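The open day at Kemlow was supposed to take an hour of my Saturday, and I stayed until they started stacking the chairs. I went because my neighbor Marion Guthrie had a spare pass and I had no plans, and I went in a bad mood about robots in general. I've read too many articles with a glowing blue face at the top. I figured I'd get a free pen, hear the word "revolution" a bunch of times and be home for lunch.

No pen, as it happens. But I did come home with an opinion, so I'm going to inflict it on you.

My opinion is that open days like this one should be a lot more boring. I mean that as praise for the boring half of what I saw! The visit came in two parts. The first was a talk in the big room with a screen and loud music and a video cut so fast that I couldn't tell you what any machine in it was doing. Hands closing on things, a swoosh, somebody smiling at a tablet. People clapped. I clapped too, I'm not made of stone, but if you'd asked me afterward what I learned I'd have had nothing for you.

The second part was down the hall in a room with office chairs, carpet and a robot arm at a table covered in household stuff. No music. Ivone Mendonça ran that one, and she started by telling us that we'd be watching it pick things up and put them down, and that it would be slow, and that anyone who wanted coffee should go get some now. A few people went for coffee and didn't come back. Their loss, I think.

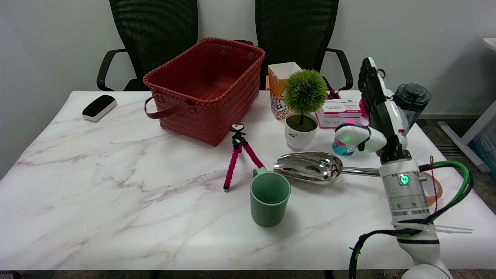 I'd always assumed the hard part of all this was the thinking. You know, teaching the thing what a mug is. Ivone said that the deciding and the holding are tangled up together, and then she had us try something at our seats. Pick up your cup, she said, and notice when your fingers know they've got it. I've been picking up cups for a long time and I'd never once paid attention to that. There's a tiny moment where you squeeze a bit more, or shift, and you don't get consulted about it at all. She wants the hand to have that moment. It mostly doesn't yet, and she said so in front of a room full of strangers, which I liked her for right away.

So we watched. It would go for something, stop, back off, go again. It got the mug by the handle on one try and pushed it sideways on the next. When it went for the metal scoop, the shine gave it trouble, or that was Ivone's explanation, and it closed on air. A kid behind me groaned like his team had just missed a free throw. When it did get the scoop, on a later try, the whole room made a noise. For a scoop! I have never in my life been that invested in a kitchen utensil.

And that's where I get cranky about the video in the big room. The video had no misses in it. I asked Lucimara Lopes, who was helping with the groups, how many tries they'd done that week, and she looked it up for me: 602, and 253 of them went the way they were meant to. She wasn't embarrassed about it. Why isn't that on the big screen? I'd trust these people so much more if they put that number up in letters as tall as the door. It tells me where they are. The swooshy video tells me they hired a good editor.

Marion disagreed with me the whole drive home, I should say. Her view is that money comes from excitement, and that people with checkbooks won't sit through a robot failing to hold a scoop. She used to raise funds for a hospital and she knows more than I do about checkbooks. She may be right. But I don't think the public should get the checkbook version by default. We're the ones who'll be living with these things in our kitchens and in our parents' apartments, and I'd like to have some feel for what they can't do before someone sells my mother one.

They're doing another open day in December. I've already asked for two passes, and I'm taking my brother, who thinks the robots are coming for us all by spring. I'm skipping the talk and going straight down the hall to get him a seat near the table.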